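## Brellero two-finger gripper kit, after one term in a school club

Our club at Hadudstead bought the Brellero kit in February for the fruit sorting project. I help run the build table, and this is what I'd tell another club before they order one.

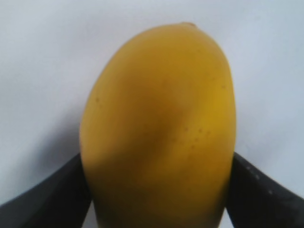
The kit comes as 28 parts, plus a bag of screws that could have been sorted better. Two students, Cauã Bittencourt and Spyros Babić, put ours together in one evening. The instructions are clear until step 6, where the left and right linkages look the same in the drawing and aren't.

Grip is the best thing about it. We set the force limit at 400 in the software (the default is 516, too high for ripe fruit) and mangoes come through our lift test without new marks. Odd shapes are fine if you approach from the side and close slowly. Small limes still slip, and we have no fix for that yet.

The wrist camera mount is sturdy, but focus is soft up close. For telling yellow from green it does the job. For judging spots on the skin, the students found it too blurry and went back to checking by hand.

The software is plain and runs on our old laptops. Saving a grip setting takes too many clicks -- and it forgets the name if you unplug the cable first.

We also looked at the Gasance kit. It has a nicer case, but spare fingers are only sold in full sets. Brellero sells them singly, and with students you will need spares.

Four stars out of five. I'd buy it again for ages fourteen and up.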